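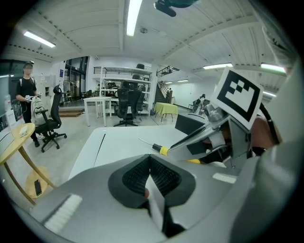
yellow and black screwdriver, my favorite color combo in any toolbox

OK so a few of you asked how the kitchen chair swap went and I have been meaning to write it up all week, so get comfortable, I'm going to ramble.

For anyone new: in June we started a little repair shelf at the Hartley branch library. You bring a thing that wobbles or squeaks, you leave it with a tag on it, and whoever has an evening free takes it home and has a go. No money changes hands. Da-eun Joo made the tags and they are much prettier than they need to be.

The first month we got 2 items. Both were lamps. I was a bit crushed, I'll admit, and I told my sister the whole thing was a flop and I'd be returning the shelf.

Then Lertchai Yensuk put a note in the Nekimwood newsletter, which goes out to over 400 households, and by the next morning there was a rocking horse, a music stand and a whole bag of kitchen drawer pulls sitting there. The drawer pulls had no tag. If they're yours please come get them, they're lovely and I'm getting attached.

Chairs are what people bring most, by a mile. Nearly always it's the joint where the leg meets the seat. Scrape off the old glue before you put any new glue on – I skipped that on my own chair and it let go during dinner, with my uncle on it. He's fine. He has brought it up at every meal since.

So the swap! If your chair is past saving, or you're just tired of looking at it, you trade it for somebody else's. Érica Figueiredo came with four that didn't match and went home with four different ones that didn't match, and she was so happy about it. I took a green one I have no room for. It's in the hallway and I walk into it most nights.

Things we could use: wood glue, clamps of any size, felt pads, short screws. Small jars with lids too. Please no more lamps until fall, we love you but the shelf is only so long.

Next one is at the library again, 10 in the morning, side door because the front one sticks (yes, we know, it's on the list). Yareli Barrera is bringing the good coffee. Message me if you need a hand carrying anything – I've got the van all day and I like the company.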